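Sticky tables, sticky jars, sticky everything

Quick page this one, written between loads of washing. Mostly about getting gunk off things and keeping a table you actually use in decent nick. Have added to it as people write in so it jumps about a bit. Sorry.

Labels on jars first as that's what most of you come for.

Soak in hot water with a squirt of washing up liquid. Half an hour. Peel. If the paper comes and the glue stays, don't scrub, you'll just move it about. Cooking oil mixed with bicarb to a paste, smear it on, go and have a cup of tea, wipe off with kitchen roll. Then wash again to get rid of the oil. Works on nearly all jars apart from the Clernach chutney ones, whatever they stick those labels on with wants bottling and selling to shipyards. For those I use a hairdryer on hot and a thumbnail.

Plastic tubs — no hot water, they warp. Oil only.

Anything that's been in the freezer with a label on, try peeling it while frozen. Sometimes the whole thing pings off in one go. Lovely. 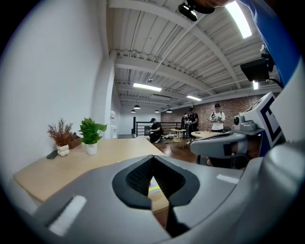 Page last changed: Tuesday, September 5, 2023

Tape marks

Any tape left on a hard surface gets worse the longer it's there. Sun bakes it. Take it off slow and flat, pulling back along itself, not straight up. Straight up leaves the glue behind. If it tears into slivers, warm it with the hairdryer and start again from the other end.

Glue left after that: roll it with your finger. Really. Rub in one direction until it balls up and pick the balls off. A pencil rubber does the same with less sore fingers. White rubber, the pink ones can leave a smear.

Still there? Bit of surgical spirit on a cotton bud. Test underneath first. Painted things can go dull, and some clear plastics go cloudy and stay cloudy, I ruined a salad spinner lid that way. Never on varnish.

Masking tape for labelling: buy the decent stuff, write on it before you stick it, and fold one corner under so there's a tab to pull. Change it every few months. I do mine in December when the cupboards get turned out anyway.

Wooden tables

Crumbs off first, always, with a dry cloth or a soft brush. Wet crumbs turn to paste and paste gets in the grain. Then a damp cloth, wrung out hard. Then dry it. People skip the drying and then wonder about the grey patches.

No spray polish on a table you eat off or write on. It builds up and goes tacky, and then paper sticks to it and sleeves stick to it. To get old polish off: a cup of warm water, a spoon of white vinegar, wrung cloth, small patches, dry as you go. Takes an afternoon. You only have to do it the once.

White rings from mugs. If the table's varnished or waxed the ring is usually damp trapped in the finish. Things that have worked here:
Mayonnaise left on overnight (smells, works)
An iron on low over a folded tea towel, no steam, a few seconds at a time, lift and look
Plain white toothpaste, very gently, with the grain

Black rings are another matter. That's water got right into the wood and it wants sanding, or a table cloth.

Biscuit trodden or leant into wood grain, Oreo being the worst as the black bit goes everywhere. Hoover with the brush end. Then a cocktail stick along the grain. Then the damp cloth. Do NOT start with the damp cloth, you will have a black smear and a long evening.

Felt tip: surgical spirit again but dab, dont rub. Biro: bit of milk on a cloth, then wipe with clean water. Wax crayon: scrape with an old bank card, brown paper over, warm iron.

Oil for bare wood. I use Urmont board oil, the 252 ml tin, it lasts me the best part of a year on one table and 4 chopping boards. Thin coat, leave it twenty minutes, wipe off everything that hasn't gone in. If it's still tacky the next day you left too much on. Lay the oily cloths out flat outside to dry before they go in the bin, never screwed up in a ball — they can heat up by themselves and catch fire. Not being dramatic, it's on the tin.

Plants on tables

Saucer under the pot. Something under the saucer too, as terracotta ones sweat. Cork mat is best. Old place mat does fine. Lift it once a week and feel underneath with your hand, if it's at all cool or damp then move the plant for a day.

Water in the sink, let it drain, put it back. Saves no end of rings.

Dusty leaves: damp cloth, one hand under the leaf, wipe from the stalk out to the tip. Plain water. No milk, no oil, no leaf shine, they just catch more dust. Small hairy leaves don't get wiped, use a dry paintbrush.

Little flies round the pot means you're watering too much. Let the top inch dry right out. Yellow sticky card on a stick catches the rest but keep it well clear of your hair, ask me how I know.
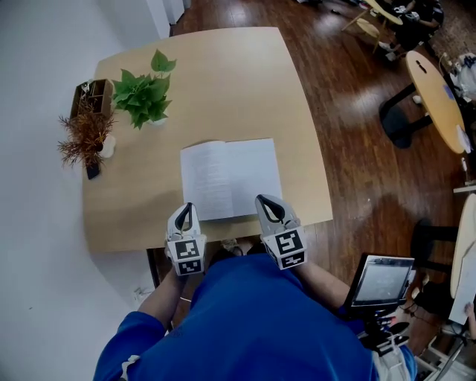 Leafy pot at the back, book out flat, room for elbows.

Books and papers

Wipe the table and wait till it's dry before a book goes down. Obvious but I've got a cookbook with a wavy back cover that says otherwise.

Opening a new book flat: stand it on its spine, let the covers down, then a few pages from the front, few pages from the back, working in to the middle. Press gently as you go. It'll lie open after that without cracking.

Grease spot on a page: cornflour or talc over it, sheet of kitchen roll, something heavy on top, leave overnight. Brush off. May want doing twice. You won't get all of it but it'll stop see-through-ing the next page.

Damp pages: kitchen roll between every few leaves, change them when they're wet, then press under a pile of heavier books once nearly dry. Wet shiny pages stick together if you let them so do those first.

Musty book in a lidded box with an open tub of bicarb. Week or two. Don't let the bicarb touch it.

Sleeves and cuffs

Long sleeves and table jobs don't mix. Roll them. If it's too late:
Vinegar and oil dressing — washing up liquid straight on, neat, rub in, leave ten mins, normal wash
Glue stick — cold water soak, then wash
Candle wax — freezer, snap it off, then brown paper and iron
Pen — surgical spirit from the back of the cloth with kitchen roll underneath

Drawstrings that vanish in the wash: tie the ends in a loose knot before it goes in. Already gone? Safety pin through the end and wriggle it round.

Question from a reader about the Domínguez wax, the one in the flat tin. Haven't tried it on a table, only on a stool. Smelt nice, marked easily. Will report back if I get round to doing the tray.

Limescale page is being redone, old one's still up for now, ignore the bit about lemon on brass taps.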